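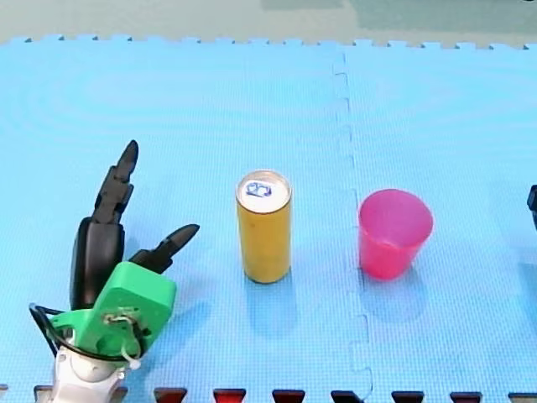
The Key at Number 6

When the ferry to Nistmont stopped for the winter, Riet Kuipers still had the key of the house at number 6. She had meant to post it. She had even written the envelope, with the name Hoekstra in big letters, and then the envelope lay on her kitchen shelf between the tea and the matches until the corner became yellow.

The Hoekstra family had let the house to her for one summer, and the summer had become 4 years. Now she lived on the other side of the water, in two rooms above a bakery. In the mornings she woke from the smell of bread and for a moment she did not know which window was hers.

In March a letter came from Obed Frimpong, her old neighbour. He wrote as he spoke, slowly and with much weather in it. The pear tree had lost a branch. The Perkier shop had closed and would be opened again by a cousin. At the end he wrote: "Somebody has put light in your kitchen. I thought it was you, and I went to knock, but I had no bread to bring, so I turned back."
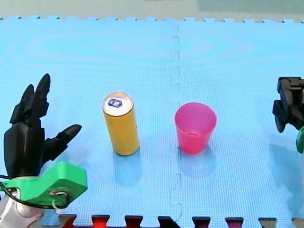 Pale blue mat, two tiles joined down the middle.

Riet read the letter twice. Then she put on her coat and took it off again. There was no ferry before April, and she knew this very well.

She began to write an answer. She wrote that it could not be her. She wrote that the key was here, on the shelf. After this she did not know how to continue, so she told him about the bakery, about the nearly 200 loaves that went down the street before it was light, and about the baker's boy who sang the same half of a song.

Obed's second letter was shorter. The light was there each evening, he wrote, until ten or a little later. He had now bread, but he had not gone. "I find that I like to look at it," he wrote. "If I knock, there will be a person, and then I must have an opinion about the person."

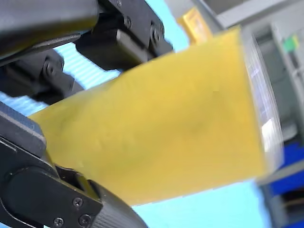 April

The first boat was full of people with boxes and plants. Riet stood outside by the rail, holding the key inside her glove. The sea was grey and quite flat, and a man beside her was explaining to his daughter that Nistmont had once 3,000 sheep and only one doctor.

Obed was waiting at the harbour with his bicycle. He had become thinner. He took her bag without asking and hung it on the handlebar, and they walked up the hill, past the shop with its new green door.

"Is it still there?" she asked. "The light?"

"Yesterday it was."

They came to the gate of number 6. It was the middle of the afternoon and one could not tell anything from the windows. There were curtains she did not know. On the step stood a pair of small boots, with mud on them, and beside the boots a bowl of water for a dog.

Riet took the key out of her glove. It was warm from her hand. She looked for the letter box and remembered that the house never had one.

"I have the bread," said Obed, and he showed her the loaf under his coat.

She opened the gate, and inside the house the dog began to bark.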